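Skondellow Air – Employee Questions and Answers
Voluntary Leave and Schedule Reduction Program

Last updated 04/04/2023

These answers cover the voluntary leave program for hourly and salaried staff at Skondellow Air. Pilots and flight attendants should read the section near the end first, as some of the terms differ for them. If an answer here conflicts with your labor agreement, the agreement applies.

Why is the company offering voluntary leave?

Our fall and winter schedule is smaller than the one we planned. Two of our leased aircraft are going back to the lessor and will not be replaced until next year, and the Flornico route is being cut from daily to seasonal service. We have more people on the roster than the flying requires. Voluntary leave lets us bring payroll down without sending out furlough notices.

How many people work here now, and how many need to take leave?

The company has 2476 employees. There is no fixed target for the program. Each department has been given a payroll number to reach, and department heads will approve requests until that number is met.

Will there be furloughs if not enough people sign up?

We can't rule it out. If furloughs become necessary, affected employees will get written notice as required by law and by contract. No notices will go out before the voluntary window closes.

What are the options?

There are three:

Short leave – one to three months, unpaid, with benefits.
Long leave – six to 12 months, partly paid, with benefits.
Reduced schedule – you keep working, at 60 or 80 percent of your normal hours, with pay adjusted to match.

You may apply for more than one and rank them. You will be approved for one only.

How much does the long leave pay?

Long leave pays 25 percent of base pay, figured on your regular hours over the last 12 months. Overtime, shift differentials and holiday premiums are left out of the calculation. Payments follow the normal payroll schedule.

Is there a sign-up payment?

Yes, for long leave only. Employees approved for long leave receive a one-time payment of $3000, less taxes, in the first paycheck after the leave begins. If you return early at your own request, you will be asked to repay a prorated share. If the company calls you back early, you keep all of it.

What happens to my health insurance?

Medical, dental and vision coverage continue on all three options. You pay the same share of the premium that you pay now. On short leave there is no paycheck to deduct from, so you will be billed monthly by mail. Payment is due by the 15th. Coverage can be dropped after two missed payments, and it can't be restarted until open enrollment.
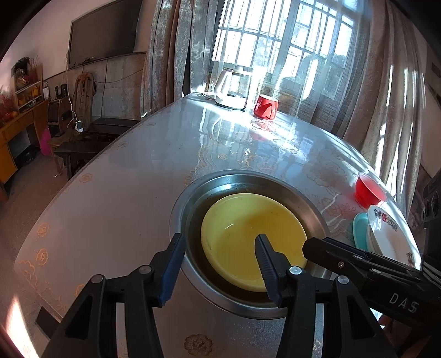
A yellow plate in a steel basin, on a table with a patterned cloth

Do I keep my flight benefits?

Yes. Standby travel for you and your registered dependents continues on all three options, at your current boarding priority. Confirmed-seat passes already issued remain good until the date printed on them. New passes are not issued during short or long leave.

Travel on partner carriers depends on the partner. Torus has agreed to honor our employee IDs for people on leave. Psarras has not, and will accept only active employees. Check before you go to the airport, especially for a return trip.

Does my seniority keep building?

Company seniority builds during all options. Pay-step seniority builds on reduced schedule and short leave. On long leave it stops after six months and starts again on the day you return.

Can I work somewhere else while I'm on leave?

Yes, with two limits. You may not work for another scheduled passenger airline without written approval from Human Resources, and you may not work for a vendor that bills Skondellow Air. Other jobs are fine and do not have to be reported.

Can I collect unemployment?

That is up to your state. In many states a voluntary leave does not qualify, although a reduced schedule sometimes does. Human Resources can give you a letter stating your leave dates and pay, but can't tell you whether a claim will be approved.

What about my 401(k)?

Your account stays open. Contributions come out of any base pay you receive, and the company match applies to those contributions. The $3000 payment is not eligible for the match. If you have a plan loan and choose short leave, call the plan office before your start date to set up direct payments. A missed loan payment can turn the balance into taxable income.

Who decides which requests are approved?

Requests are sorted by department and work group, then approved in order of company seniority. Your manager does not choose among individuals. A department may close an option once it has enough people, in which case your next ranked choice will be considered.

I work in maintenance and hold a required inspection authorization. Can I apply?

You can apply, but each station must keep at least five authorized inspectors on its active roster. Where a station is at five already, requests from inspectors will be held until another inspector returns or transfers in.

What is different for pilots and flight attendants?

Pilots are not eligible for reduced schedule under this program. They may bid a low-time line through the normal monthly process. Pilots on long leave will need requalification training before flying again – the training department will schedule it during the last month of the leave, and those days are paid at the full training rate.

Flight attendants may take any of the three options. Recurrent training that comes due during a leave must be finished before the first trip back. Uniforms, manuals and crew badges are kept by the employee on short leave and turned in at the base on long leave.

Can the company call me back early?

Yes, with 30 days' written notice. We will ask for people willing to return first. If there are not enough, recalls go in reverse order of seniority within the work group. An employee who is recalled and does not report will be treated as having resigned, unless a medical or family leave applies.

Can I come back early if I change my mind?

You can ask. We will say yes if there is an opening in your work group, and no if there isn't. Hardship requests, such as the loss of a spouse's job, are reviewed separately and usually answered within a week.

Will I return to the same job?

You will return to the same classification and pay step, or the step you would have reached. For short leave you return to the same base. For long leave we expect to hold your base, but shift bids held in December may change your days off and start times. You may submit a bid while on leave through the employee website.

How do I apply?

Log in to the employee website, open the Leave tab and choose Voluntary Program. The form asks for your options in ranked order and your preferred start date. You will get an email confirming that it was received. If no email arrives by the next business day, the form did not go through and you should submit it again.

Can I withdraw my request?

Yes, until the window closes. After that, approved leaves are binding on both sides, apart from the recall and hardship rules above.

Who can I talk to?

Questions about pay, benefits and eligibility go to Lovely Marquez in Human Resources. Employees covered by a labor agreement may also speak with their union representative. Station managers have a printed copy of these questions, but they don't have access to individual requests and can't check on the status of yours.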